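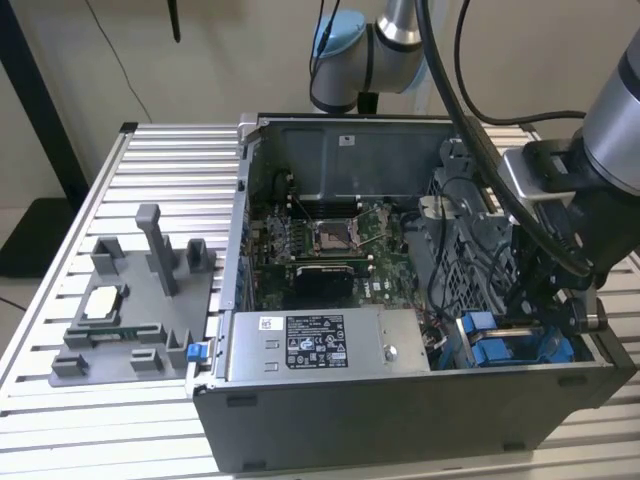 3.2 Opening the case

Refurbishers at Taldale handled 243 desktop towers over the study period. Each was laid on its side and the side panel taken off, so that the socket, the power supply and the drive bay could be reached from above.

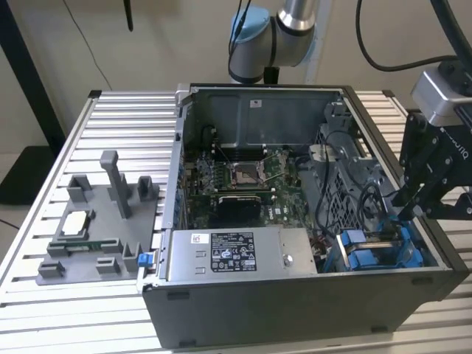
Figure 3. Tower with side panel removed and processor socket empty.

Coloured parts shortened the search. Staff found blue latches and caddies quickly – grey brackets took longer. Cables near the drive bay were the most common cause of delay, adding up to 3 minutes per unit. 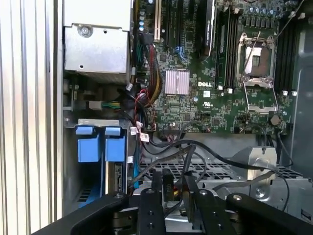

Thongdee disagrees, arguing that cables are a matter of habit and that the socket lever deserves more attention, as bent pins end more repairs than tangled wires do. Our records do not settle the point.

This site uses cookies. Accept | Manage settings

Related items
Sorting used memory at Arnport
Cikell: a parts register for small workshops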